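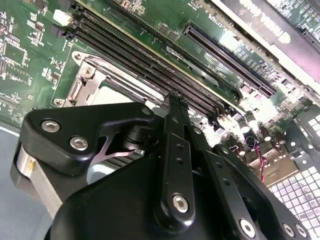

The Second Slot

Vanderleia Meireles had the laptop, so she did the talking.

"Down two," she said.

Guido Mazza typed it in on the other keyboard and the arm came down two millimeters. It stopped over the motherboard and hummed.

"Down two more."

"You said that last time."

"Last time I was right."

"Last time we bent the clip."

They were in the room behind the metal shop, where the robotics club met after seventh period. The bench was theirs until six. The state meet was on March 30, 2025, and the task sheet taped to the cabinet said what it had said since winter: remove one memory module from a desktop computer, place it in a tray, install a replacement, start the computer. No hands past the yellow line. Eight minutes.

Their best run was twenty minutes, and it had ended with the computer beeping.

The club had named the arm Trosine. The name came from a label on a box of parts that a senior had left behind, and by the time anyone asked what Trosine was, the senior had graduated. The computer they practiced on was called Travotard, for the sticker some earlier class had printed and stuck on its side panel. The panel was off now and leaning against the wall.

"Let me see the wrist camera," Guido said.

She turned the laptop. He looked at the long black slots and at the link of the gripper, which pointed up at them like a finger at a name on a list.

"We're coming in crooked," he said.

"The board is crooked. It's the camera angle."

"Both."

She measured it on the screen with a clear plastic protractor. Mr. Alhassan had taught them to do that in September, and they had laughed at him, and then they had all bought protractors. She wrote the number down in the notebook and subtracted.

"Three degrees," she said. "You're right. Both."

Guido changed the wrist value. The arm turned so little that he had to watch the screws to be sure it had moved.

Mr. Alhassan came in with a mug and stood by the door. He taught physics and had a rule about not touching the keyboard. He had kept it all year except once, when the arm was heading for the window.

"How is the clip problem?" he asked.

"We stopped pushing on it from above," Vanderleia said. "We push out now. Out and then up."

"Whose idea was that?"

Neither of them answered. They had argued about it on the bus for two days, and each of them had started on the other side from where they finished.

"Okay," he said, and drank his coffee.

They ran the approach again, slow. The school they worried about was Zerken Prep, which had won two years in a row and had matching jackets. Zerken had posted a video of its arm changing a module in under six minutes. Guido had watched it enough times to know that there was a cut in it right after the clip opened. He had told Vanderleia this and she had said it didn't matter. Then she had gone home and watched for the cut herself.

"Tray is set," she said. "Second slot. Go when you want."

"You go. I'll watch."

"You never want to watch."

"I want to watch this one."

He gave her the keyboard and took the laptop on his knees. She put both feet flat on the floor. She always did that before a run and he had never mentioned it.

The arm went down. The sound of it changed when the tip touched plastic, and she waited for the force number to settle. It went to 8 and stayed there. She pushed out. The number climbed, and then it dropped to nothing, and there was a click that all three of them heard.

"That's the clip," Guido said.

"I know it's the clip."

"It isn't bent."

"Read me the numbers, please."

He read them to her. She brought the jaws in on the module and lifted, and one end came up before the other. She lowered it, shifted half a millimeter, and lifted again. It came free. Mr. Alhassan had put his mug down on the drill press.

The old module went into the tray. The new one took four tries to line up with the notch, and on the third she said a word that Mr. Alhassan pretended was something else. On the fourth it seated. Guido reached for the remote switch and pressed it.

The fan started. They waited for the beep and it didn't come. After a while the monitor on the shelf lit up and asked for a password.

"Time?" Vanderleia said.

Guido looked at the stopwatch. "Eleven minutes, forty."

"That's three-forty over."

"Yes."

She pulled the notebook toward her and wrote it down under the other runs. Then she wrote the wrist value next to it and drew a box around that.

"Put the old one back," she said. "We have the room until six."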